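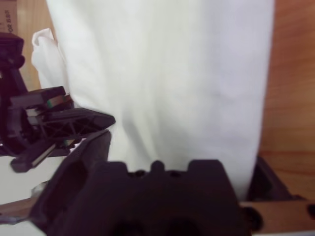
Our project in the second year at Naltville was the upkeep of one two-arm folding cell, which we call Voleo. My part was the grippers and the wrist cameras. The cell had worked for 3,423 cycles when I received the logbook from Riaan Visser, and the fingers had never been changed. For the inspection we choose a task where both arms come close to each other. With the white cloth hanging between the arms, the long ribbed finger of the other gripper touches the left side of the fabric with its pointed tip, and in this position I can compare the two tool centers. We found an offset of 4 mm and corrected it in the arm settings.

The maintenance plan from the Moodley manual asks for new finger pads after around 3,000 cycles, so we were already late. I removed the fingers, cleaned the joints with a dry brush and tightened the screws by hand. After this I repeated the camera calibration two times – the first result was not saved, which was my mistake.
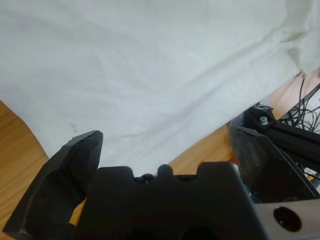
Wear of the fingers is the second topic of this report. Soststead, who made our spare parts, gives no limit for surface damage, so I had to write my own rule: a finger is changed when a scratch can be felt with the nail. The left finger is scuffed and worn along its edges, and the right one has scratches on its flat face. By my rule the left can stay and the right must be changed. I also want to fix the thin cables behind the rail with clips, as they hang in loops there.

The logbook stands now at 3,442 cycles. The new right finger is ordered and will be mounted in December.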